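Laying Out a Bench Top With Painter's Tape

Workshop tips / Surfaces and storage

A bench that is used for sorting, dry fitting or batch work benefits from fixed zones. Paint and marker are permanent, and scribed lines collect dust and glue. Painter's tape gives a visible line that can be moved in a few minutes and leaves the top as it was. The notes below cover layout, application, maintenance and removal on a smooth painted, laminate or sealed wood surface. They do not apply to oiled or waxed tops, where adhesion is unreliable, or to raw MDF, where the tape can lift fibers.

Choosing the tape

Use a medium-adhesion painter's tape. Low-adhesion types sold for fresh paint and wallpaper lift within a day or two on a bench that gets any traffic. Masking tape in the cream color is cheaper but the adhesive hardens, and after a few weeks it comes off in flakes. Duct tape and vinyl floor tape hold well and leave residue.

A narrow roll is enough. Wide tape wastes working area and is harder to lay straight, as any skew is spread over the full width and has to be pulled back up to correct it. Pick a color that contrasts with the top. On a gray or white bench, blue reads clearly under both daylight and LED strips. On a green cutting mat it does not, and yellow or orange is the better choice.

Check the roll before use. If the side of the roll is nicked or has been stored on its edge on a gritty shelf, the tape will tear at that point on every turn. Discard the outer wraps until the edge runs clean.

Planning the grid

Measure the largest item that will sit in a section and add a finger's width on each side. Measure the bins as well if bins will be used, at the rim and not at the base. Most small-parts bins taper, and a section sized to the base will be too small for the top.

Do not divide the whole bench. Leave the front strip clear for the work itself, and keep the grid toward the back or to the side of the non-dominant hand. On the Ilberg bench in our shop the grid takes up 40 inches of the length, and the remainder is left open for clamping.

Fewer, larger sections are easier to keep than many small ones. Mared Sayce started with 13 sections for sorting hinge hardware and reduced the number after a month, as the smallest ones were being used for pencils.

Preparing the surface

Vacuum first, then wipe with a damp cloth and a drop of dish soap. Wipe again with clean water. Soap film reduces adhesion as much as dust does. Let the top dry fully – an hour is sufficient in a heated shop, longer in an unheated garage in April. Isopropyl alcohol may be used on laminate. Test it on painted tops in a corner first.

Scrape off dried glue and old tape adhesive with a plastic scraper. A ridge under the tape will wear through within days.

Laying the tape

1. Mark each end of every line with a pencil tick. Measure from one reference edge only. Measuring from both ends accumulates error.

2. Lay the long horizontal lines first. Anchor one end, pull off enough tape to reach the far tick plus a hand's width, hold it taut just above the surface and lower it in one motion. Do not stretch it. Stretched tape shrinks back and lifts at the ends.

3. Lay the cross lines over the top. Run each one straight across the junction and do not butt short pieces against the sides. An overlap holds down the strip beneath it and leaves fewer loose ends.

4. Press down with a seam roller or the edge of a plastic card, working from the middle outward. Go over the junctions twice.

5. Cut the ends with a sharp blade against a straightedge, or tear against a putty knife. Tearing by hand leaves a frayed end that catches on sleeves.

A line that is slightly out of square has no effect on sorting. It does matter if the grid will be used for measuring or for squaring up frames, in which case check the diagonals before pressing down. 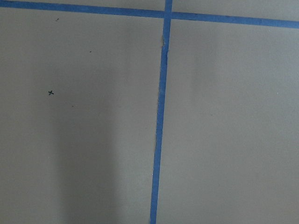
Wear appears first along the long edges, where parts are dragged across the line in place of being lifted. Run a fingertip along each strip once a week. A rough edge can be trimmed if the damage is shallow: lay a steel rule along the good part of the tape, cut lightly, and peel away the waste. If the damage reaches the middle of the strip, replace the length between the two nearest junctions. Do not patch over it. Two layers make a step, and small washers stop against it.

Removal

Pull slowly, back over itself at a low angle, with the top at room temperature. If the tape splits, warm it with a hair dryer on the low setting and start from the other end. Residue comes off with citrus cleaner, followed by soap and water.

Replace the full grid every couple of months, or sooner if the bench stands in direct sun. Ctibor Ďurica left one in place under a south window for a whole summer and needed most of an afternoon with a scraper to clear it.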